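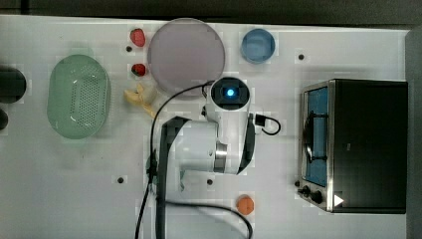

How to wash and store fresh greens so they last

12/16/25
By the Navdale Kitchen Desk
Print this page | E-mail this page

Short version first, for people with a bag of spinach going slimy right now. Pick out the bad leaves. Dunk the rest in cold water. Drain, spin, dry. Box with a paper towel. Fridge, middle shelf. Done.

Longer version follows. Covers lettuce, spinach, kale, chard, arugula, and the soft herbs. Not cabbage – cabbage looks after itself.

What you need

A big bowl. Bigger than you think. A colander that fits inside it, or close to it. A salad spinner if you have one, two clean dish towels if you don't. A container with a lid. Paper towels. That's the lot.

On colanders: small holes are better for herbs and baby leaves, big slots are fine for anything you could hold by the stem. Plastic or metal, doesn't matter. Feet help, so the bottom isn't sitting in the puddle in your sink. If yours has no feet, prop it on an upside down saucer.

Before any water

Open the bag or take off the rubber band the minute you get home. Those bands bruise the stems and the bruises go first. Same with twist ties.

Sort. Anything black, slick or smelly goes out. Yellow leaves too, they won't hurt you but they taste of nothing. A leaf with one bad corner can be torn and kept. Don't skip this step when you're tired, one slimy leaf will take half the box with it by the end of the week.

Heads of lettuce – twist out the core and seperate the leaves. Leave them whole. Tearing now means brown edges later. Kale and chard, keep the ribs on until you cook.

If you won't eat it for several days, you can stop here, wrap it dry and wash it the day you need it. Unwashed and dry beats washed and damp. Washed and properly dry is the most convenient of all, and that's the rest of this page.

The wash

1. Clean the sink and the bowl. Your hands too.

2. Fill the bowl with cold water. Tap is fine. No soap, no bleach, no produce wash. We used to sell a produce wash in the Boneo shop and stopped.

3. Put the leaves in. Not all of them. They should float with room to move. Two batches is normal for a big bunch.

4. Swish with your hand, gently, then leave it alone for a couple of minutes. The grit sinks. This is the whole trick.

5. Lift the leaves OUT with your hands and into the colander. Do not pour the bowl through the colander. Pour it and all that sand goes right back over your clean greens. Everybody does it once.

6. Feel the bottom of the bowl. Gritty? Dump, rinse, go again. Spinach from a farm stand usually wants 3 rounds. Supermarket lettuce, one or two. Leeks are a separate page.

7. Shake the colander over the sink. Leave it to drip while you do something else.

Bagged greens marked pre-washed or ready to eat: leave them be. Washing again at home mostly just adds water, and whatever was in your sink.

Limp leaves

Fresh but floppy is only thirst. Ice water, ten or fifteen minutes, then carry on from step 5. Works on lettuce, celery, radish tops, most herbs. Doesn't work on anything already turning dark. Basil hates ice water, skip it for basil.

Drying

Most greens that die in the fridge die here. Take longer than you want to.

With a spinner: fill it halfway, no more. Spin, tip out the water, fluff the leaves, spin again. Stop when nothing comes out. Small spinners are slow going with kale, do it in batches.

Without: lay a towel flat, spread the leaves in one layer, roll it up loosely like a sleeping bag and pat. Unroll onto the second towel and let them sit out. Half an hour or so. Or the pillowcase method – leaves in a clean pillowcase, go outside, swing it. Looks silly. Works great. Kids will volunteer.

Leaves should feel dry to the touch, with maybe a drop hiding in the curls. Curly kale is the worst for this.

Boxing it up

Paper towel on the bottom. Leaves in, fluffed, never pressed down. Another paper towel on top. Lid on.

Hard sided box is better than a bag, simply becuase things get stacked on a bag. If you only have bags, leave some air in and stand it upright in the door or on top of everything else.

Check the towel every second day. Soggy, swap it. Takes ten seconds and buys you days. Pull any leaf that's going off while you're in there.

Where in the fridge: the crisper drawer on the humid setting, or the middle shelf near the front. Not the back wall, things freeze back there and frozen lettuce is soup. Keep greens away from apples, pears and ripe bananas, they give off a gas that yellows leaves early.

How long it keeps

Our own results, normal home fridge, washed and dried as above. Yours will vary with how old the bunch was when you bought it.

Romaine and other sturdy heads: a week, often more
Butter lettuce: four or five days
Spinach: five days
Arugula: three or four, it's fussy
Kale: a week and then some
Chard: five days, stems longer than leaves
Cilantro, parsley: up to two weeks in a jar, see next bit
Basil: don't fridge it

Herbs

Parsley and cilantro like a jar. Trim the ends, an inch of water, loose bag over the top, fridge. Change the water when it clouds. Wash them when you use them, not before.

Mint, same thing. Dill, wrap in a barely damp towel, then a bag.

Basil goes in a jar on the counter out of the sun, no bag. Cold turns it black overnight.

Rosemary and thyme aren't soft herbs but people ask. Dry towel, bag, fridge, forget about them.

Too much of it

Kale, chard and spinach freeze fine for cooking. Blanch one or two minutes, straight to ice water, squeeze hard, freeze in fist sized balls. Good in soup, eggs, lentils. Lettuce does not freeze. Lettuce soup is a real thing though, and a decent one, with peas.

Stems: chop chard stems small and fry with onion. Cilantro stems go in anything cilantro leaves go in. Kale ribs, honestly, compost.

Questions we got last time

Does vinegar help? A splash in the first bowl will loosen aphids and the odd small bug off garden greens. Rinse after. For store greens I don't bother.

Can I just rinse under the tap in the colander? For a handful of baby leaves, sure. Spread them out and turn them over as you go. For spinach or leeks, no, the grit hangs on in the folds.

Reddish edges on cut lettuce? Old, or cut with a dull knife. Fine to eat if it smells fine.

Can I reuse the paper towels? If they're just damp, dry them on the oven handle and use them for spills. Not for greens again. A thin cotton cloth does the same job and you can wash it.

Do I throw out the wash water? Cool gritty water with no vinegar in it can go on the houseplants. Let the sand settle first.

My box smells. Wash the lid, especially the groove under the seal. Baking soda, old toothbrush.

This page replaces the one from March, which had the towel on the wrong side in step order – sorry about that. Winter squash storage is next, then onions.

Contact: Navdale Kitchen Desk, Boneo | © Navdale | Back to top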